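Wooden Blocks: Questions We Keep Getting

Wetora is a small toy library. We lend out blocks, mostly wooden and mostly to people under four feet tall, and then we get email about it. Tímea Kun answers the email. After her third reply in one month on the subject of purple, she asked for a page she could link to, so please read this before writing to her.

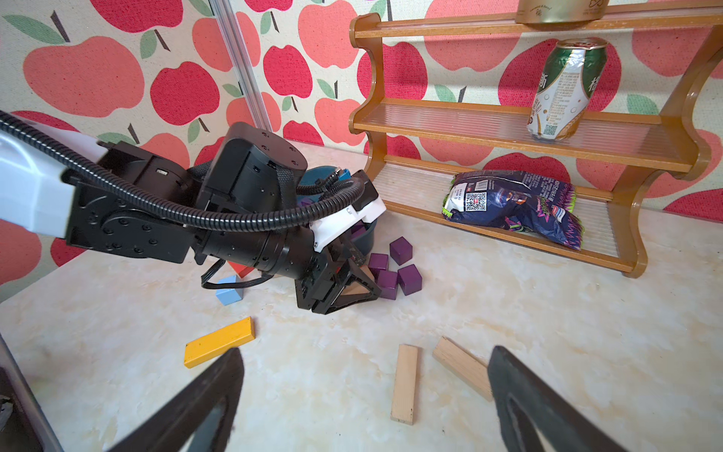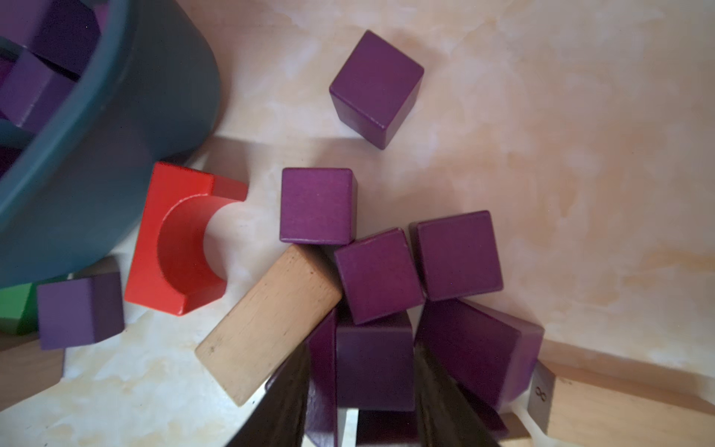 Purple cubes on the table and in the bowl or bin, with a few other blocks for company.

Why is everything purple?

Not everything is purple. There is red, yellow, green, blue and plain wood. It is fair to say, though, that purple is well represented. The mixed set was put together from several older sets, and the purple cubes came through in much better numbers than anything else. We suspect that children lose the colors they love and return the ones they can live without. Tímea, whose favorite color is purple, disputes this.

How many blocks are in the mixed set?

It goes out with 100. It comes home with whatever it comes home with. The lowest count so far is 68, from a family who swore the bag had never been opened, and we have chosen to let that one go.

Will you charge me for missing blocks?

Not for the first 2. Blocks go under couches, and we understand about couches. After that we ask you to have a proper look, with a flashlight, including inside the vacuum cleaner and any boots kept by the door. If you still can't find them, there is a small replacement fee per block. It is printed on the card in the bag, which is usually also missing.

What is the long natural block for?

Roofs, ramps, bridges, roads and, in the wrong hands, hitting a sibling. The unpainted pieces are the most useful ones in the set and the last ones anybody reaches for. If you want a tower to get above knee height, start with those at the bottom and save the cubes for later.

And the red arch?

A tunnel, if it's standing up. Lay it on its side and it becomes a parking space, a letter C or a very uncomfortable chair for a bear. It gets fought over, so if you're borrowing for two children you may want to ask whether we have a spare arch. We sometimes do.

Some of the paint is nicked. Is the set damaged?

It's used. A toy block's whole career consists of falling off things onto other things, and the paint shows it. Small nicks on the corners are fine. What we do want to hear about is a splinter, a crack, or paint coming away in flakes. Put that block in an envelope, write "bad block" on it and hand it over separately. Gwilym Watkins sands and repaints them at the back of the shop and enjoys it more than he lets on.

Can I wash them?

Wipe them with a damp cloth and a drop of dish soap, then dry them with a towel and leave them out overnight. Do not soak them. Do not put them in the dishwasher, even on the gentle cycle, even if your sister-in-law does it with hers. Wood swells, the paint lifts, and we end up with cubes that are no longer cubes.

Do we have to sort them by color before bringing them back?

No. Some people do, and hand over neat little bags with labels, and we thank them and tip the whole lot into one container. Sorting is a good game for a rainy afternoon, but it's your game and not a condition of the loan.

My child will only put blocks into the bowl and take them out again. Shouldn't we be building something?

You can build something if you like. Putting things into a container and taking them out again is perfectly good play, and it keeps some children busy for 28 minutes at a stretch, which is longer than most adults manage with anything. Use a plastic bowl. The noise is bad enough as it is.

What kind of bowl or bin works best?

Wide, with low enough sides for short arms, and not one you'll need for salad. If the blocks pile up against the wall on one side, give it a shake. Lids are a matter of taste. We find that a bin with a lid gets used as a seat, and then the lid is no longer a lid.

Table or floor?

A table keeps the pieces out from under your feet for the first few minutes. After that they're on the floor anyway. If you have a nice tabletop, put a cloth down, as a cube dropped on its corner can leave a mark. A rug is kinder to the paint, and it is also where you'll find the last missing block, at night, with your heel.

Are they safe for babies?

The mixed set is for ages three and up, with somebody nearby. For younger children ask for the Rizzi bag, where all the pieces are large and have had their edges rounded. It is also the bag most likely to come back chewed. We wash those by hand between loans, and yes, every one.

How long can I keep a set?

Three weeks, and you can renew once by email unless someone is waiting. In December someone is always waiting.

I found a block that isn't yours in the bag. Do you want it?

We have a drawer for those. It won't close.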